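Folding a shirt on a table

Folding a shirt on a table is the ordinary household job of turning a worn or washed shirt into a flat parcel that will go in a drawer. I've written this entry because the old one only covered hanging, and I'm firmly in the folding camp (my wardrobe is tiny!).

Starting point

Most shirts arrive as a heap, and the first task is to find the collar and the two side seams. A big table is best -- beds are too soft and sag in the middle. I like to hold one edge down with one hand and work the other hand outwards through the creases.

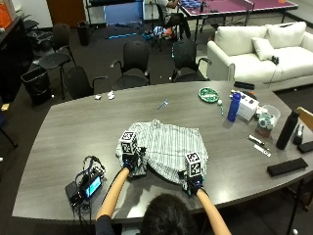 A striped white shirt, still bunched up, on a grey wood-grain table.

After that it's buttons shut, face down, sleeves across the back, sides in, then fold up from the hem in 2 goes. Zhuoran Pan, who wrote the folding notes for the Lino laundry guide, puts the sleeves in last, and we've argued about it since August. 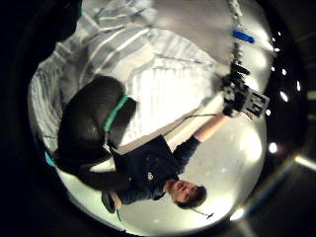
Stripes are a folder's best friend, I think, as they tell you straight away when a side has gone in crooked. Thin ones are the fussiest. Broad ones, like the grey and white bands on the big sheet of fabric in the view with the man in the navy shirt, are much kinder, and you can line up a whole edge by eye.

Other fabrics

Knits stretch, so fold them loosely. Netting and mesh slither about and won't hold a crease at all, and I just roll them up and hope for the best.

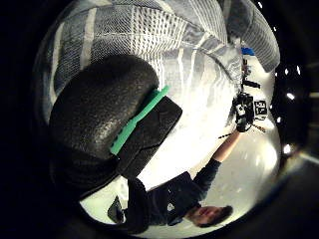

Folding boards

A board gives every shirt the same width. Boltemik and Teshome both make hinged ones, and mine is a Teshome. Lovely for a stack of work shirts, a bit of a faff for 2.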